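How I do my night walks in winter (and how you can start)

posted January 23, 2021

I've been walking after dark since December, when I realised that if I waited for daylight and a gap in the working day I'd never get out at all. A few of you have asked how I go about it, so I'm writing it all down in one go. It isn't complicated! Mostly it's getting the boring bits done before you leave the house.

Pick your path in the daytime first. I can't say this enough. Walk the whole thing once in good light and look at the ground, especially the edges. Where does the kerb start and stop? Are there roots pushing up? Any posts in the way? My regular is the path out of Remance towards Cundier, and I must have gone up and down it 3 times by day before I tried it at night. I still managed to clip a post with my elbow on the first go, but at least I knew which post it was.

Choose something paved and fairly straight to begin with. You want to be able to see lights at the far end, as it gives you something to head for and stops your mind wandering off into the bushes. Save the woods for later, or for never, in my case.

Now, your light. People always buy the brightest one in the shop and then point it at their toes, and all you get is a big white patch on the ground with everything past it gone murky. Tip it forward so it lands a few strides ahead of you, and use the lowest setting you can manage with. Give your eyes a good while to settle too. I switch the hall light off while I'm doing my laces up (yes, I've put odd shoes on, only once).

On a long straight path with trees down one side, the far lights look much nearer than they are, so don't plan your turning back by them. Use a watch. 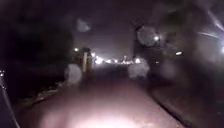

Cristóbal Benítez wrote to me after my last post to say he never bothers with a torch where there are streetlights, and that he finds the verge much easier to follow by its edge than by looking at the middle of the path. I tried it and I'm half converted. Keeping the edge in the corner of your eye does work, but I'd still carry a torch, even if it stays in your pocket.

What to wear: one layer fewer than you think, plus gloves and a hat you can stuff in a pocket. Something pale or reflective on top, and a reflective band on each ankle, because ankles move and drivers and cyclists notice movement. I bought a pack of 4 bands and have already lost 2.

Keep to one side and stay on it. If a bike comes up behind, don't leap about, just carry on in a straight line and let them go round you. I leave my earphones at home for the same reason. And point your torch down when somebody's coming towards you, it's only manners.

Tell someone which way you're going and when you'll be back. I text my sister the word "out" and then the word "in", and she sends me a thumbs up, usually from the sofa.

When you get home, hang the torch up by the door and put it on charge straight away. Mine lives on the hook with the dog lead, and we haven't had a dog for years.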